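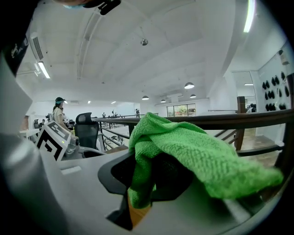
Let the people who fold the laundry teach the robot

I spent most of February at Privent with a hand-held gripper, picking up cloths. Green microfiber, mostly. 496 demonstrations by the end of it, and my thumb has never really forgiven me. So I have opinions!

My main one is that showing beats steering, at least for soft stuff. We tried remote control first (the Clandeck setup, two sticks and a screen) and I was terrible at it. A fold that takes me 7 seconds by hand took nearly 17 through the sticks, and you could see every bit of dithering in the recording. Why would anybody want a robot to learn my dithering?

With the gripper in my own hand I just did the job. I felt the cloth drag and slowed down without thinking – and that slowing down is the part worth teaching.

Sure, remote control has its place. The Koivisto folks use it for heavy bins, and I wouldn't want to lug those all day either. And a robot arm can't always reach the way I can, so some of my best folds were useless to it. Fair enough.

But please, get the tool into the hands of people who do this work for a living, and pay them properly for it. Two of us engineers folding towels badly is a poor school for any robot.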